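Drendlow School of Management
Admissions meeting, Wednesday, April 2, 2025

Present: Erhan Yalçınkaya (chair), Sylvain Lecomte, program office staff
Minutes of the December meeting were approved.

1. Applications
The office has received 548 applications for the two-year program. 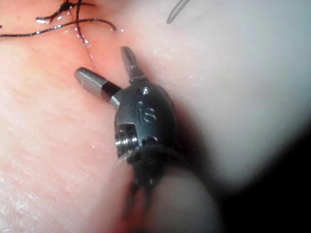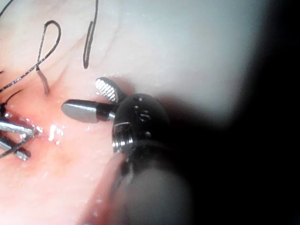

Lecomte asked whether that figure included incomplete files. The office said it did — 11 are still missing transcripts. Those applicants get one reminder.

2. Interviews
Three panels will sit in the Langlois building. Yalçınkaya will send out the schedule.

3. Fee waivers
Nine requests received. Decision held over to the next meeting.

Meeting closed at noon.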